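Setting up your journal archive in Fadora
Part 2: Getting the back issues in

Right, so you've got Fadora installed and you can log in (if you can't, go back to Part 1, I'll wait). This part covers the job most people dread, which is getting a run of old printed issues scanned, named and loaded so that readers can find an article without knowing which year it came out. I did this for the Drirham buildings journal with Rhydian Gwilliam, who knows far more about slate roofs than I ever will, and most of what follows comes from the mess we made the first time round!

Before you start

You'll want the complete run of issues, or as near as you can get, plus a list of the gaps. You'll also want permission sorted out. Older issues often carry no copyright line at all, and that doesn't make them free to use – write to the authors you can trace and keep their replies in one folder.

Caution: don't take the binding off anything until you've checked whether a second copy exists. We got this wrong with a May issue and I still feel a bit sick thinking about it.

Scanning and naming

1. Scan every page, including covers, adverts, notices and the blank backs. Readers using the archive for research love the adverts (we had more messages about one paint firm than about any article).

2. Save each issue as a single file. Drawings and fold-out plans go in as separate files, scanned flat and at full size.

3. Name the file with the year, then the volume, then the issue number, with a hyphen between each. Volume 2, issue 2 becomes 02-02 after the year. Keep the leading zeros or Fadora will sort issue 10 ahead of issue 2, and you'll spend an evening putting it right.

4. Put anything you're unsure of in a folder called Queries and carry on. You'll be quicker doing them all at the end.

Note: some journals restart their numbering when the editor changes. Ours did it twice. Follow what's printed on the cover, even when it's plainly wrong, and explain it in the issue note.

Loading the issues

5. Open the Archive tab and choose Add issue. Pick your file and wait for the green tick before you close the window.

6. Fill in the title, date and editor as printed. There's a separate box for the name you'd like readers to see, so you can tidy up spellings there.

7. Mark where each article starts and ends. Fadora has a go at this by itself, and it's pretty good with modern layouts, but it gets lost with anything set in three columns.

8. Press Save draft. Drafts are hidden from readers, so you can load a whole volume and publish it in one go.

Caution: the Replace file button wipes your article markers as well as the old scan. Export the markers first (Tools, then Export list) and bring them back in afterwards.

Adding subjects

I used to think subject words were a nice extra. Then Femi Isah tried to find everything we'd ever printed on parish halls and came back with one letter to the editor. So please do this bit properly.

9. Start with a short list. We began with 18 subjects and that was plenty for the first few volumes.

10. Give each article a building type, a place and a theme. Themes are things like repair, ownership, teaching or demolition – the arguments people were having at the time, which is often what a later reader is after.

11. Add old names as well as new ones. A street that's been renamed should turn up under both, and so should the Chukwu reading room, which appears under three spellings in our run.

12. If an article uses language you wouldn't print now, leave the text alone and add a note in the Context box.

Checking and publishing

13. Search for an author, a place and a phrase from the middle of a page. If the phrase doesn't come up, the text reading has failed and you'll need to run it again from the Tools menu.

14. Ask somebody who hasn't been involved to find an article from your description of it. Watch where they click and don't help!

15. Publish the volume, then copy everything to a drive you keep in a different building. We use the Jivano backup option too, which you'll find in Part 3.

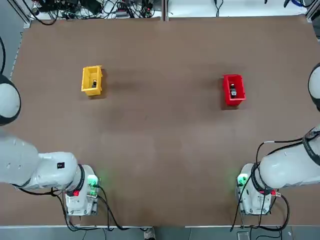 Can I publish a volume if one of its issues is missing?
Publish it with an empty entry for the missing issue and a line saying you're looking for a copy, as readers quite often have one at home.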